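FOR IMMEDIATE RELEASE

Curnbridge, 24 March 2020

Trurkeck Opens Carton Handling Demonstrations to Packaging Firms

Operators teach robot arms by guiding them through the job, with wrist cameras recording each attempt

Trurkeck today announced that its carton handling program, Gritport, will accept outside partners beginning in May. The program collects demonstrations in which a trained operator shows a robot arm how to approach, grip and turn cardboard boxes. Until now the work has been carried out only for the company's own use at its Curnbridge workshop.

Under the program, an operator teaches the arm in one of two ways. In the first, the operator takes hold of the arm and moves it through the task by hand. In the second, the operator sits at a separate station and drives the arm with a pair of handheld controls. Both methods produce the same kind of record: the position of each joint, the opening of the gripper, and the view from a small camera mounted at the wrist.

"People who pack boxes for a living make hundreds of small decisions that they would have trouble putting into words," said Jozef Koster, director of the Gritport program. "Our approach is to have them show the task and to keep a careful record of how it was done."

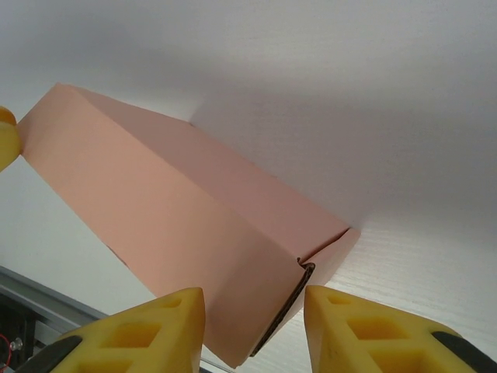
Trurkeck selected cartons as the first subject for the program after discussions with customers in mail order and food distribution. Cardboard bends under pressure, its flaps move when touched, and a plain box offers few markings by which a camera can judge distance. Long, narrow cartons have proved the most demanding. An arm that closes its fingers too early will push such a carton away, and one that closes too firmly will crush the side panel.

The program uses soft gripper fingers with an open lattice structure, which give way slightly when they meet a surface. Operators are taught to slow the arm before contact and to let the fingers settle before lifting. Each operator completes 3 days of instruction before any of his or her recordings are accepted.

To date the program has gathered 1011 demonstrations, of which 632 have been approved for training. Recordings are set aside when the operator hesitates for too long, when the carton is dropped, or when the wrist view is blocked for most of the attempt. Rejected recordings are retained separately and may be used in later studies of grip failure.

"A demonstration that looks fine from across the room can be of little use from the wrist," said Sânziana Sima, who leads operator training. "At close range a box can fill nearly the whole picture, and the seam between two panels may be the only thing that tells you which way it is facing. We ask our operators to review their own recordings on the same day, and their driving improves a great deal once they have done so."
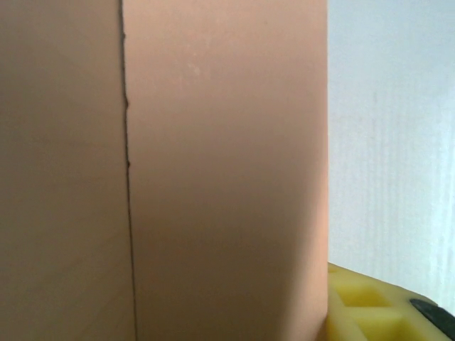
Partner firms will be asked to supply samples of the cartons they use, together with a short written account of how their staff handle them. Trurkeck will then prepare a work surface to match the partner's packing station as closely as is practical. Partners may send their own employees to be trained as operators or may rely on Trurkeck staff - the company recommends the former wherever schedules permit.

The first outside partner will be Zeleke, a regional supplier of household paper goods. Zeleke intends to send 8 employees from its packing department to Curnbridge for instruction. Their demonstrations will cover picking up a closed carton, turning it onto its side, and placing it against a guide rail.

Partners will receive full copies of all recordings made with their cartons. Trurkeck will retain the right to use the same recordings to improve its own control software, subject to a written agreement with each partner. No recordings of a partner's cartons will be passed to other firms without consent.

Firms that wish to be considered for the opening round should write to the Gritport program office at Trurkeck, Curnbridge. Requests should state the range of carton sizes in use and whether the firm expects to send its own operators.

About Trurkeck

Trurkeck designs control software and training stations for robot arms used in packing and light assembly. Its workshop and offices are located in Curnbridge.

Media contact: Gritport Program Office, Trurkeck, Curnbridge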